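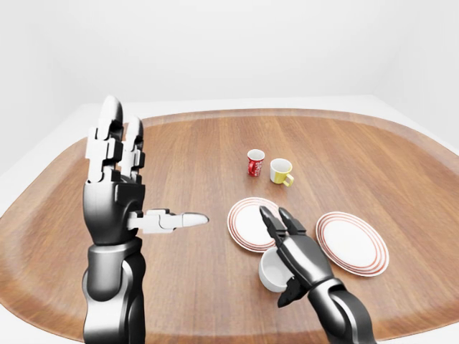 Start with the dishes, Taras Bilyk told everyone who came into the Cevora demo hall in December, and leave the clever stuff for later. In his view, a person who can get a cup onto a saucer with somebody else's hands has learned most of what there is to learn about remote control, and a robot that watches closely enough can pick up the rest.

Visitors took him at his word! The simulator at the Vulska open lab ran until six in the evening, with a line most of the afternoon, and the job was the same for each person who sat down: wear the tracking gloves, look at a virtual table set with cups and striped plates, and guide a pair of robot hands through tidying it up. Every finger bend goes straight to the simulated hand, and every attempt is saved, good or bad, as a lesson for Grokmont, the control program the lab is training.

The target is 300 usable demonstrations by spring. The lab went into the open day with 200 and came out of it with 60 more, a terrific haul for one afternoon, especially as most of the pilots had never worn the gloves before.
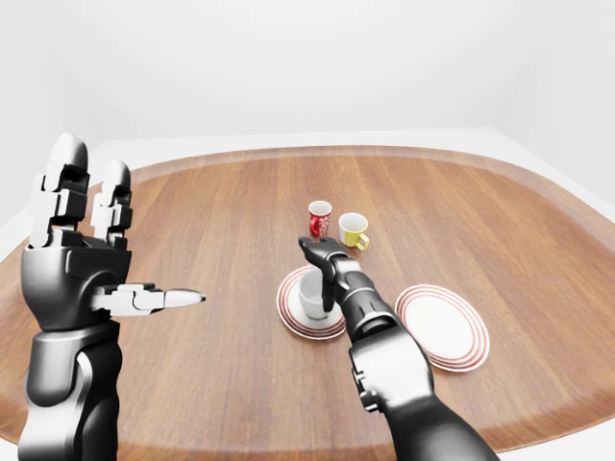
*The right hand over the white cup on its saucer, during the cup task in the Vulska simulator.*

Watching a newcomer get the hang of it is great fun. People tend to grab first, the way they would at home, and then find that there's no feeling in the fingertips to tell them when to stop squeezing. Slow hands do better. Baltasar Quintana, who runs the glove sessions, has pilots practice closing their fingers over nothing for a minute before they go anywhere near a cup, and he lets them choose which cup to try for.

Doing this in simulation means the table can be reset with a keypress, and a mug that goes over costs the lab nothing. Those runs stay in the collection too. Quintana wants Grokmont to see plenty of tables that have gone a bit wrong, so that it doesn't freeze up the first time a handle isn't where it expected (the early version did exactly that, he said, and sat there with its hands in the air until someone rebooted it). 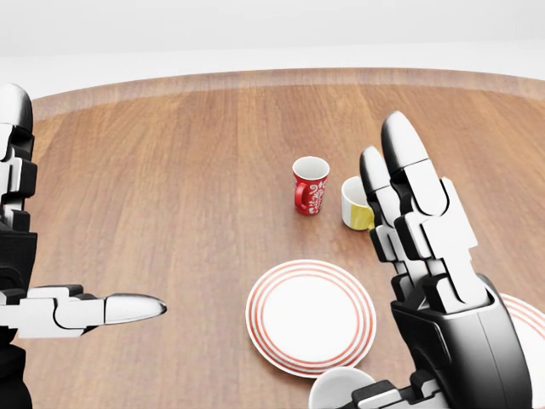 *Red mug upright, yellow-and-white mug on its side. Simulator view.*

The next step is a real table. A pair of physical hands is due at the Cifuentes workshop down the hall, and the team plans to run the same cup and saucer task there, first with a person in the gloves and then with Grokmont working alone. Glove sessions for the public continue in the meantime, and beginners are very welcome. Sign up at the front desk, and leave your rings and watches at home, as they don't fit under the gloves.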